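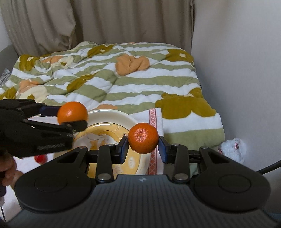
Iñaki Vallejo pregunta si el plato puede colocarse directamente sobre el edredón cuando se sirve fruta en la cama, y añade que en su caso siempre acaba ladeándose. La respuesta del servicio de alojamiento es que debe interponerse un paño, conforme al apartado siguiente.

4.3 Servicio de fruta en la cama

Este apartado se aplica a las habitaciones de la residencia Tustell en las que el huésped solicite fruta entera sin pelar. Para fruta cortada, véase el apartado 4.4.

1. Extienda el edredón y alise con la mano la zona delantera de la cama. No es necesario retirar las arrugas del resto.

2. Coloque el paño blanco de servicio sobre el borde delantero, dejando que cuelgue por el frente. En los paños con cenefa roja, la franja puede quedar a un lado del plato.

3. Deposite el plato sobre el paño. Se utilizará un plato redondo con el borde levantado, que impide que las piezas rueden. Presione ligeramente el centro hasta que asiente.

4. Ponga las mandarinas de una en una, bajándolas hasta el plato. No las deje caer desde el borde.

5. Compruebe que ninguna pieza pequeña haya quedado sobre la ropa de cama.

6. Deje una servilleta al alcance del huésped para las mondas.

NOTA. Las mandarinas se sirven con la piel íntegra. Toda pieza con la piel abierta o blanda al tacto se devolverá a la cocina.

PRECAUCIÓN. No sirva en el mismo plato cerezas, granadas ni otras frutas que manchen. El zumo de mandarina también deja cerco en los tejidos claros; en caso de derrame, retire el paño de inmediato y aplique agua fría sobre la mancha, sin frotar.

PRECAUCIÓN. No apoye bebidas sobre el edredón, ni siquiera con bandeja.

Retirada del servicio

1. Retire primero la fruta restante y después el plato.

2. Recoja el paño por las cuatro puntas, de modo que las mondas y las pepitas queden dentro, y sacúdalo fuera de la habitación.

3. Lave el paño a 30 grados. Los paños con cenefa de color se lavan separados de los blancos lisos.

4. Anote la reposición en la hoja 26 del cuaderno de planta.

Las consultas sobre este apartado se dirigirán a Abilio Sotomayor, extensión 567.

Categoría: Manual de habitaciones | Ropa de cama y servicio

Este sitio utiliza cookies propias y de terceros para mejorar su experiencia de navegación. Aceptar | Configurar | Rechazar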